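Onano Dialogue

The Onano Dialogue is a yearly diplomatic meeting of small and middle states, held in the town of Onano each March. It was proposed by the diplomat Woo-jin Sung, who wanted a place where governments without a seat in larger groups could speak about trade and sea borders.
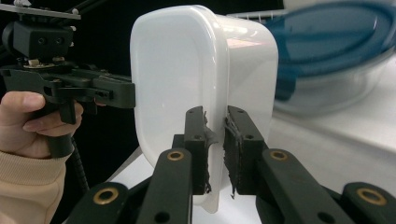 A white plastic food-storage container

The first meeting had 40 delegates, and a later one had 103. The chair passes between the members every two years. Decisions are taken by consensus and are not binding. 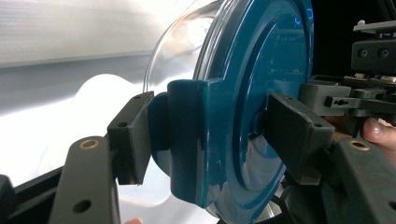 Photo: Dafis

The secretariat is in Rimidora and has a staff of six. Its best known text is the Jilluvgate Statement, in which the members promised to inform each other before closing a port. Some writers consider the statement too weak, because it gives no penalty for a state which does not follow it.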